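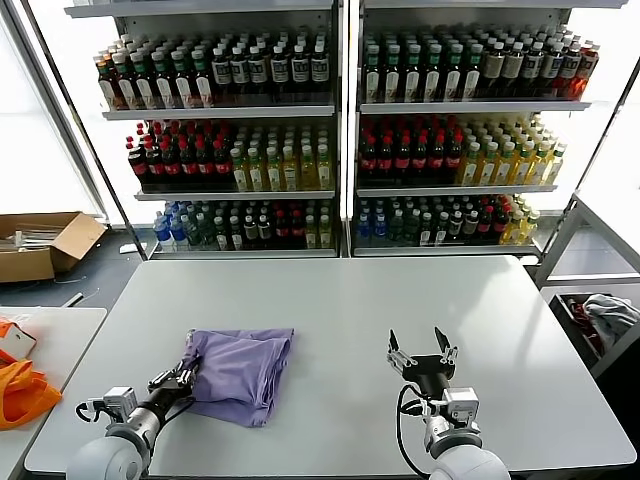

Two-arm cloth folder loses one wrist camera partway through a run

Posted in Home and Shop Builds by Drukness

I have a two-arm tabletop build in a shared workshop, with parallel grippers and one USB camera on each wrist. The task is folding a square cloth on a white table. The left arm pinches a corner, lifts, and places. After a few folds the left camera drops off the bus and has to be re-enumerated. The right one never does it. Both run through the same powered hub. Swapping the camera modules changed nothing, so I don't think it is the module. The log shows a disconnect, then a reconnect 800 ms later. By then the controller has timed out and parked both arms.

What should I check before I buy another hub?

Prirmont
7 votes

The fault stayed with the arm, so look at the cable. The left one in your photo loops out beside the camera. Clamp it at the camera body and again past the last wrist joint, with enough slack between the clamps for full roll in both directions. Then run the wrist through its range 200 times with the gripper empty and watch the log. If the drop always comes at the same joint angle, a conductor is broken and the cable is scrap. Buy one rated for continuous flex – ordinary USB cable is not made for this.

Also raise your controller timeout to 2000 ms while you test. It won't fix the fault, but the arms will stop parking and you will get more than one event per run.

Harries
1 vote

Get a better hub. Mine did this too and a new one fixed it.

Wodell
4 votes

Swap the two hub ports before spending anything. If the fault moves to the right arm, it is the port. If it stays on the left, follow the cable advice above. Keep the USB run away from the motor leads as well – I had mine tied together down the forearm and logged 884 errors overnight. Separating them cleared nearly all of it.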